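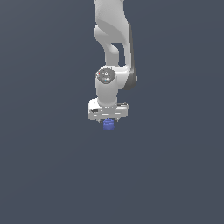
Fonte: simulador Kendance, câmara externa. Captura anexada pela equipa de integração da Redside.

Ticket 1707 – Objeto deformável atravessa a geometria de colisão dos dedos
Componente: Kendance / contacto deformável-rígido
Ambiente: Sitimstead, nó de simulação 2
Aberto em: 5 de fevereiro de 2022
Prioridade: média
Estado: em validação

Sintoma
Com o objeto azul preso entre os dedos e o braço parado na pose de elevação, o verificador de contactos devolve penetração acima da tolerância. O planeador Feng interpreta o valor como colisão e recusa a trajetória seguinte com o código 52. Na vista externa não se nota nada de anormal. O erro só aparece no registo.

Reprodução
1. Carregar a cena de preensão sem mesa nem plano de chão.
2. Fechar a garra com o perfil de força por omissão.
3. Subir até à pose de elevação e manter.
4. Pedir ao Feng um plano para a pose de largada.
O pedido falha sempre. Com um cubo rígido no lugar do objeto deformável, o plano é aceite.

Registo
[feng] estado inicial inválido: par (dedo_esq, deformavel_0)
[feng] estado inicial inválido: par (dedo_dir, deformavel_0)
[feng] abortado, código 52

Análise
Primeira hipótese: dessincronização entre a malha visual e a malha de colisão. Descartada – as duas são atualizadas no mesmo passo, e os vértices exportados coincidem.
Segunda hipótese: margem de contacto aplicada duas vezes, uma no Kendance e outra no Feng. A configuração da Redside define a margem nos dois lados. Com a do Feng a zero, o par dedo_esq deixa de ser reportado. O par dedo_dir mantém-se.

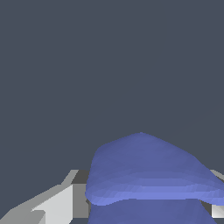

Anexo B – câmara da garra. O lóbulo superior da malha assenta sobre o topo do dedo direito.

O par restante explica-se pela forma da malha. Do lado direito, o material dobra por cima do dedo, e o Feng substitui o deformável pelo seu invólucro convexo antes de testar colisões. O invólucro fecha a concavidade e engole a ponta do dedo. À esquerda, o bojo fica à frente da face interior e a sobreposição calculada cabe na tolerância.

Correção proposta
– Remover a margem duplicada no ficheiro de configuração do Feng.
– Registar deformavel_0 como objeto acoplado, com dedo_esq e dedo_dir na lista de contactos permitidos.
– Usar decomposição convexa em vez de invólucro único enquanto o objeto estiver acoplado.

Os dois primeiros pontos estão aplicados no ramo de testes e o plano para a largada passa a ser aceite. O terceiro aumenta o tempo de verificação e fica para a versão de março, em ticket separado. Falta repetir a sequência no segundo nó de Sitimstead antes de fechar.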